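Got to the Trisov open day a bit before lunch, and the parking lot was already packed! They'd opened up the old computer floor, plus a snack bar (the pretzels were great – go early). 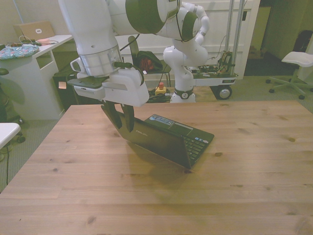 My favorite part was the little laptops, because I wrote half my college papers on one. I'd forgotten how tiny the touchpads were. The black ASUS on the pine table had a glossy lid and a blue-and-white sticker strip by the keys, and I wanted to take it home. I stayed 90 minutes and I'm going back in October.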